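Clear as Glass, but Is It Glass?

Have you ever looked at a box and seen straight through it to the table underneath? Lots of see-through boxes are made of a plastic called acrylic. It's one of the coolest materials in your home, your school and maybe your local aquarium!

Why can we see through it?

Light travels in straight lines. When it hits a brick, it bounces off or gets soaked up, so you can't see what's behind. Acrylic lets nearly all the light pass right through. We call that transparent. (Wax paper lets some light through but makes everything blurry. That's called translucent.)

So how do we see the box at all?

Great question! A little bit of light always bounces off the surface. Look hard at the edges, where you'll often catch thin, shiny lines. Your brain joins those lines up and says, "Aha, a box!"

Is it the same as glass?

Nope! Glass starts out mostly as sand. Acrylic is a plastic, and a piece of it weighs only half as much as a piece of glass the same size. It's harder to smash, too, but it scratches more easily, so wipe it with a soft, damp cloth.

Try the white table test

Put a clear, empty box on something white and look at it from above. The white shows right through the walls, and only faint reflections give the box away.

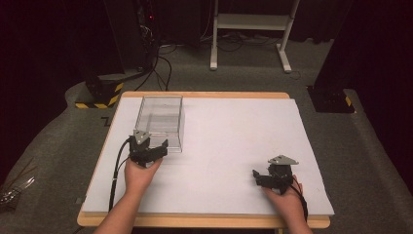 Now add some color

Slide a sheet of red paper under your box. What happens to the walls? Next, try a striped sock, or fill the box with 19 marbles and walk all the way around it. Draw what you see from each side!

Written by Kyrylo Vasylenko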